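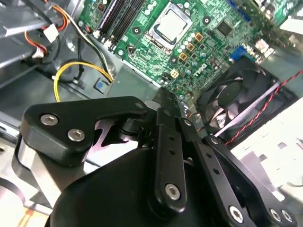 Robot-assisted computer refurbishing

Robot-assisted computer refurbishing is the use of a robot arm for the small, fussy jobs inside used desktop computers, like taking out a processor or putting one in. I worked at a bench in the Stotley shop for years before we got an arm, so I'm writing this entry from the bench side (the Bekidik pages on grippers and motion planning cover the engineering better than I could).

What the arm does

In our trade a desktop comes in, gets opened, gets its parts checked, and either goes back out whole or gets picked for spares. The arm takes the middle of that. A person still opens the case, clears the cables out of the way and decides what the machine is worth. The arm works on the board — mostly around the processor socket, where there's very little room and a clumsy thumb can wreck the whole thing.

Practice panels

Nobody lets a new routine loose on customer boards. Shops use a mock motherboard first, a plain printed panel with raised shapes where the real features would be, and you can bump it all day without losing money. A processor held by its two side edges

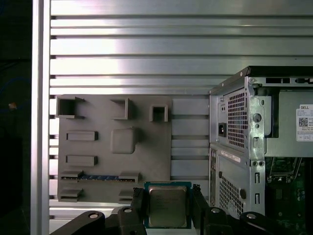

is a much harder thing to carry than a memory stick, and I say that as someone who has dropped plenty of both! The chip has to go down flat and turned the right way, with no sliding once it touches. At Stotley we spent 7 weeks on practice panels before the first real case, and I was bored stiff for most of them, but I did learn how to tell a good approach from a bad one just by watching the fingers.

What changes for the people

The biggest change is what you do with your hands. I used to handle boards all shift and now I do maybe a third as much of that, with the rest going to prep, checking and sorting out whatever the arm has stopped on. Our target is 80 cases a shift between 2 benches. My neck likes the new setup a lot. My patience, less so, because waiting on a machine is tiring in its own way.

Pay is where people get touchy. Helham put its bench staff on a new grade when the arm came in, and Haworth left everybody where they were and just changed the job sheet. I think Helham got it right, as you're answering for more work than you were before. Training is uneven too: we had 3 paid days in September, then picked up the rest from each other.

Then there's the question of skill. If the arm seats every processor, a new hire may never learn how a socket should feel when the chip drops in.

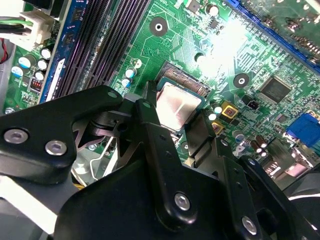
One reader from Haworth wrote in to say that their shop keeps a manual bench open for exactly this, and that all new starters spend their first month there before going near the arm. The same reader thought I was too easy on the waiting, and said the stops are the worst part of the shift because you can't start anything else properly.

I'd go along with most of that. We don't have a manual bench at Stotley, though we've asked for one, and for now the new people learn on scrap boards when things are slow.

See also: Bench work; Computer recycling; Robot gripper; Job grading

Last edited Apr 30, 2023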